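Sirura: ficha de datos y notas de presupuesto

Léase antes de pedir dinero. El conjunto contiene 119 clips de sutura robótica grabados desde la muñeca del instrumento. Lo usamos para decidir si el banco de pruebas merece una ampliación, cosa que sigo sin ver clara.

La oferta de Ravdale incluye porta-agujas, pinzas y mantenimiento de un año. No incluye aguja ni hilo, y el consumo de hilo es lo que más se dispara. 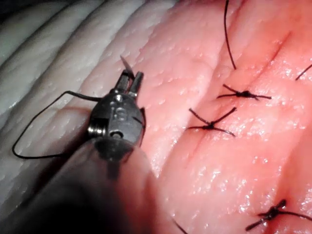
¿Se puede presupuestar solo con el precio del equipo?
Con ese precio se cubre la compra y poco más; hay que sumar recambios, fungibles y horas de anotación.

Gastau promete 100 usos por instrumento. En la hoja de costes figuran 53 hasta que alguien aporte un registro propio. El descuento por volumen exige 30 unidades y no pienso recomendarlo.

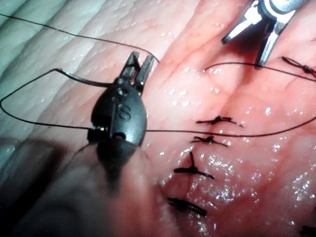 Fig. 2. Dos instrumentos, hilo negro y puntos ya anudados.

Pendiente
Ní Chonaill debe aclarar si la licencia permite uso comercial. Revisión en agosto.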